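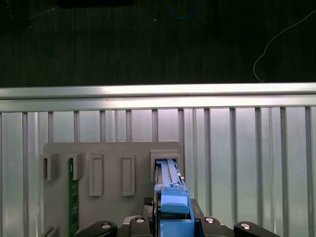 How long does it take to show the robot a new task by remote control?

Roughly 40 minutes for a short task, if the operator already knows the arm. A beginner needs the whole morning, and most of the first attempts are thrown away.

The engineer who gave me this answer works at Gadstead, a small workshop in Fastthorpe where insertion tasks are taught to robot arms. We spoke on 2nd August, beside the bench, and she asked me not to print her name.

She began with guiding by hand, where you hold the arm itself and move it through the task. "It is comfortable, and you feel when a part touches the wall of the slot," she told me. "But your own hand comes into the camera view, and later the robot has no such hand to look at." For this reason her group moved to remote control, with a program they call Dumlao.

I asked what was the most difficult thing to learn. She thought for some time. "To go slowly at the end. People are careful in the air and then they push. With a tight slot you must come straight from above and wait a little before you let go."

For one task they now have 236 recordings. She keeps also those where the operator missed the slot and corrected himself. In her opinion these are worth more than the smooth ones, although a colleague at Grekdale, their partner firm, does not agree and deletes them.

Does she still enjoy driving the arm? "For an hour, very much. After two hours my thumb hurts and I begin to make the same mistake each time." In September they will try a lighter controller, and she hopes that it will have better buttons.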